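Clernaswood Classic Television Society
Minutes of the winter meeting, Dec 13, 2019

Present: the chair, the secretary and most of the usual membership, plus two newcomers who had come for the bridge club and were too polite to leave.

1. Minutes of the last meeting
Approved, once the word "interminable" had been struck from the account of the May screening. The member who chose that programme wishes it recorded that the slow bits were deliberate.

2. Matters arising
The projector lamp has been replaced. The old lamp is still in the cupboard, as nobody present would agree that it was theirs to throw away.

3. The Gurnance viewing
Members reported back on the complete run of Gurnance, the seaside detective serial, watched over five evenings. Opinion was divided. One half held that the first series is as good as anything made for a Sunday night. The other half pointed out that the murderer in episode two is plainly visible behind a hatstand before the murder has been discovered. The chair said this was foreshadowing. The secretary said it was a man behind a hatstand.

A vote on whether the recast inspector was an improvement on the original was tied. It was tied last year as well.

4. Stelmakh
A proposal was received to screen Stelmakh, the spy series, in full. The meeting was reminded that two episodes are missing and that a third survives only as sound. The proposer offered to read the missing scripts aloud, doing the voices. After a silence, the meeting agreed to screen the surviving episodes and to circulate the scripts on paper.

It was further agreed that the theme tune will be played once per evening and not hummed during the interval.

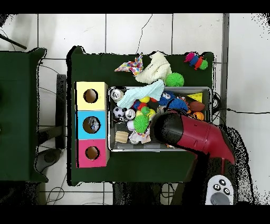
Yellow, blue and pink boxes on the green table.

5. The Edard quiz
The Edard quiz (television up to the arrival of colour, no soaps) raised £516 for the hall roof. Thanks were recorded to everyone who took part and, with less warmth, to the team that challenged every answer in the puppets round. Their appeal about the name of the submarine was heard again, at length, and dismissed again — rather more quickly.

For next time, the question setter will supply sources. Having seen it at the time will not count as a source.

6. Newsletter
Copy is short. The editor has one article on opening titles, one on closing titles and nothing about what goes on between them. The letters page needs letters, preferably from more than one person using more than one name.

7. Any other business
A member asked whether the society might consider something made this century. The request was noted.

The biscuits were discussed. No motion was put.

Next meeting: to be announced when the hall diary has been found. Members borrowing discs are asked to return them in the right boxes.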